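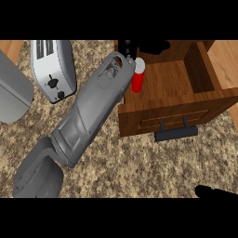 Fine by me if it does the drawers, but who do I ask when it gets one wrong, reads one reply under Friday's staff notice at Pakden.

Fair question. No answer posted yet. The Grurnatby firm is bringing two-armed robots into its staff kitchens, starting with putting away cans and opening and closing drawers. 352 people work at the site, 20 of them on the kitchen rota. No job cuts planned, Pakden says, but shifts will change from January, with early starts going first. 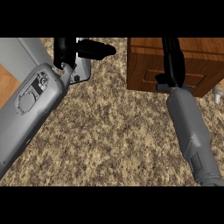

Besa Rajput

Practice is all in simulation for now: grey arms, black grippers, wooden drawers. 3,000 runs before anything moves on site, the company says. Kitchen staff get to watch the runs and flag mistakes, which is new work for most and isnt in anyone's contract. Pay for it still being discused. The union wants it settled before the first arm is switched on. Next meeting Friday, 111 staff signed up so far.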